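Fruit, trays and the tea corner: your questions answered

I let two rooms and a little shared tea corner at Skendimum, and I get asked about the fruit more than I get asked about the wifi. So I've gathered the usual questions here, plus a few from people who read the blog and have never set foot in the place (hello!). Last updated Sunday, December 28, 2025. If yours isn't here, write to me, Noemi Tillman, using the form on the contact page.

Can I just help myself to the fruit?

Yes, please do! It's there to be eaten and there's no charge and no list to fill in. If you take the last piece, a note on the door would be lovely but I won't come looking for you.

What's usually in it?

Mandarins from November until they stop being nice, which is normally some time in January or a bit after. Otherwise whatever looked good on the day I went shopping. I buy from a stall called Tavares and I'm hopeless at sticking to what I went in for. Small things do best, I find. People staying one night will take a mandarin up to bed but they won't start on a melon.

Why a tray? Wouldn't a bowl be nicer?

I had a bowl for years, a big heavy blue one, and the fruit at the bottom was always the fruit I forgot. You'd lift out a perfectly good orange and find something furry living underneath. In a shallow tray everything sits in one layer and I can see the lot when I come in to fill the kettle. It also wipes clean in one go, and it's light enough to carry to the sink with one hand while the other one holds the cups.

The bowl has keys in it now.

How often do you wash the tray?

A rinse every few days and a proper wash when it's empty. White shows everything, I'm afraid, and old marks don't always shift. I've tried bicarbonate of soda (quite good on tea), lemon juice (smells nice, did very little) and a cream cleaner called Stoltetti that a guest left behind, which was the best of the lot on scuffs. Go gently with anything gritty. I scrubbed one tray so hard that it went dull, and after that it picked up dirt twice as fast.

Do you wash the fruit before you put it out?

No, and please give it a rinse before you eat it. Fruit put away damp goes off quicker, particularly where two pieces touch. The exception is anything with obvious mud on it, which I wash and then dry with a tea towel and leave on the side for an hour.

How long do mandarins keep out of the fridge?

In my kitchen, about a week in winter, less once the heating is on full. The shiny tight-skinned ones last longer than the loose puffy ones, although the puffy ones are much easier to peel and the children always go for those. If you see one going soft, take it out straight away. It will take its neighbours with it.

Should I pull the stems off?

Leave them on if they're short. I think the fruit keeps a bit better that way, though I've never tested it properly. Long woody ones can poke a hole in the mandarin next door, so I snip those down with the kitchen scissors.

Can different fruits share a tray?

Mostly they can. Apples and bananas will hurry everything else along, so if I've got something that needs to ripen I put it next to them on purpose, and if I haven't, I keep them apart. What I do try to do is leave space. I like a tray that looks a bit sparse! You can pick things up without everything rolling about, and it doesn't matter so much if one goes bad. Top it up little and often.

Where does it all live?

By the kettle, on the blue plaid cloth, in front of the wood panelling. I know the panelling is very orange. It was like that when I came, and I've grown fond of it, and mandarins do look right at home with it.

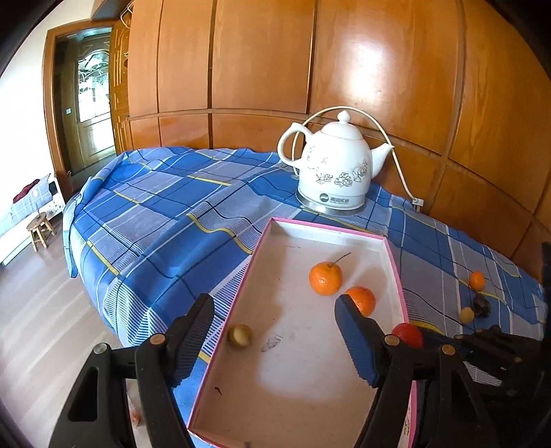
Do I need a cloth under the tray?

You don't need one, but I'd miss mine. It stops the tray skating about when you reach over it, and it catches drips when somebody pours in a hurry. Get one you can throw in a hot wash. Check or plaid is best for hiding tea, and I speak from years of plain cream ones.

Is it all right to have fruit so near a kettle?

I wouldn't have it right up against the side. Warmth and steam aren't kind to fruit, so point the spout away and leave a bit of a gap. Keep the soft stuff at the far end and use the kettle end for things with a thick skin.

How do I descale a ceramic kettle?

Check the leaflet first, as they vary. I use citric acid, a spoonful in half a kettle of water, bring it to the boil, switch off, leave it for twenty minutes, then rinse and boil a fresh lot to throw away. Vinegar works too but my tea tasted of chip shop until the weekend. Lift a ceramic one with both hands when it's full, they're heavier than they look.

Where did you get your trays?

A household shop called Prikus that was having a clear-out. I bought three and gave one to my sister. I don't think they do the same ones any more, so measure your space and look for a low rim, so you can get your hand in from the side.

What happens to the fruit that's past it?

Bruised bits get cut off and the rest is stewed with a spoonful of sugar. Mandarins I squeeze, pips and all through a sieve, and have with breakfast. Peel goes on the windowsill to dry and then into the firelighter tin. Anything properly mouldy goes in the compost, and the tray gets a wash before it's filled again.

I'm allergic to citrus. Can you leave it out?

Of course, just tell me when you book. I'll wash the tray and cloth and put out something else before you arrive.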